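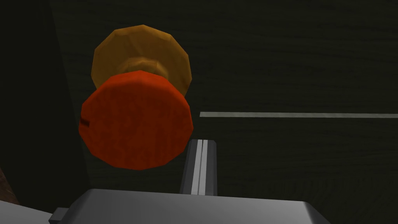

I've run our after-school robotics club for a few years now and I'm going to say something unpopular: the simulator is the best thing we've got, and I'd give up half the kit cupboard before I gave up that. People want to see metal on a table at open evening, I know! But give a thirteen-year-old a chunky red-orange knob against a dark panel, with the gripper waiting just underneath, and they'll argue for an hour about the angle to come in at. I've heard proper geometry in those arguments.

Birthe Kragh, who judges at the Coltora student cup, thinks we're raising kids who'll never tighten a bolt. She may have a point (our last real arm, a second-hand Grumwood, mostly gathers dust). Still, a failed grasp on screen costs nothing, and my lot had 72 goes at theirs before July.

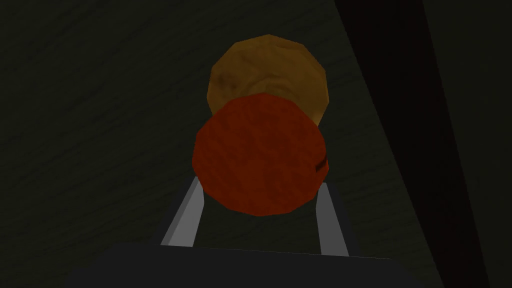
Fingers either side of the red one, in the club's simulator.

So yes, mark them on the real thing at the cup. Just let them practise on this first, as often as they like.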